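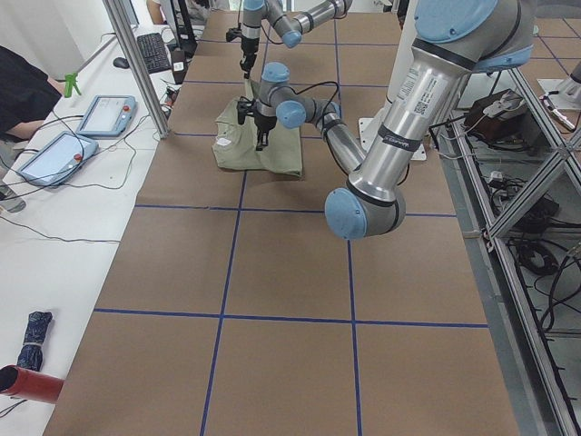 Dorottya Farkas asked, after reading a first draft of this section, why we compare the two grippers on cloth at all, when rigid blocks would give cleaner numbers. Her point is fair, and our answer is that with blocks both grippers came close to the maximum score and we could not separate them.

### 4.2 Comparison of the grippers on garments

We compared two sets of fingers, which we call Medve and Bruta in the rest of the paper. The Medve fingers are wider and have a soft pad. The Bruta fingers are narrow and end in a thin edge. The arms, the controller and the motion program were kept the same for both sets, so a difference in the result should come mainly from the fingers.

Each trial starts with one garment on the paper-covered table. The start condition is either flat or crumpled. The tape grid on the paper is used to place the garment again in nearly the same position, and it also helped us to find errors in the calibration between the two arms. A grasp is counted as successful if the fabric stays between the fingers during a lift of 20 cm and a pause of 10 seconds.

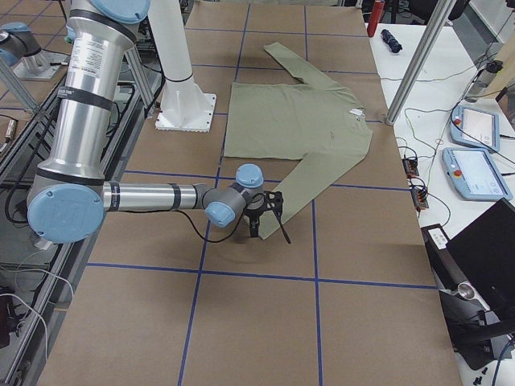
**Figure 3.** Long-sleeved T-shirt laid flat on the grid, with the gripper beside the cuff of one sleeve.

In total we made 700 grasp attempts, of which 303 started from the flat condition. The flat condition was the more difficult one for both sets. A single layer of thin fabric gives the fingers very little to hold, and the Medve fingers often slid over it without lifting the edge. The Bruta fingers performed better at cuffs and hems, but they needed a more exact height. When the height was set too low, the controller stopped the arm because of the contact force, and we counted such attempts as failures.

From the crumpled condition the difference was small. Folds stand up from the table and either set can close on them. Here the Medve fingers had a slight advantage in the lift, as the pad holds several layers together.

We did not test wet fabric, and all garments were of light or medium weight. The influence of the closing speed is treated in Section 4.3.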